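The Kitchen Test and the Fine Print

Every maker of a home robot would like a sticker that says "safe." Mumarus, a small testing outfit, proposes to sell them one. Its draft code of practice for household arms went out for comment in December, and it is 332 pages long. I read them. Much of it is sensible, and a good deal of it rests on simulated kitchens, where a counter can be reset as often as anyone likes.

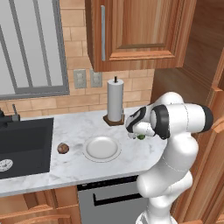 Does passing a simulated test mean a robot is safe at home?
Passing shows that the software coped with the kitchens it was given. It says little about a worn joint, a greasy floor or a child's hand.

Bevan Hollis, who edited the draft, doesn't dispute that. "Simulation is the first gate," he told me. "We never called it the last one." Fair enough, but the draft gives simulation six chapters and physical trials two, and a maker may print the badge after the first gate alone.

The chapter on handling food is the best of the lot. It sets limits on grip force and asks makers to report every drop, including the ones that did no harm. A small green fruit and a plate look like an easy pairing. I would still want to know how many tries went unreported.
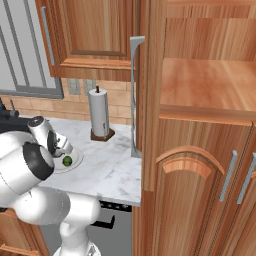 Rendering: Juradia / Brisunon

Mimoza Hoxha, a safety engineer who sent in a long and rather cross reply, thinks the drop reports will be quietly trimmed. "If you grade your own homework, you round up," she said. She wants raw logs lodged with an outside body before any score is worked out. Mumarus says it is considering this – the same answer it gave her on an earlier draft.

Then there are doors. A hinged door swings through space that a person may be standing in, and the draft handles this with a single speed limit, whatever the door weighs.

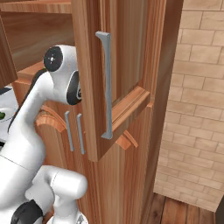 What a Buyer Should Ask For

Ask which version of the code was used, and whether a physical arm was tested at all. Ask for the failures. Zieliński, the one maker that agreed to show me its results, sent 382 trial records and left the bad ones in. I learned more from those than from the badge on the box.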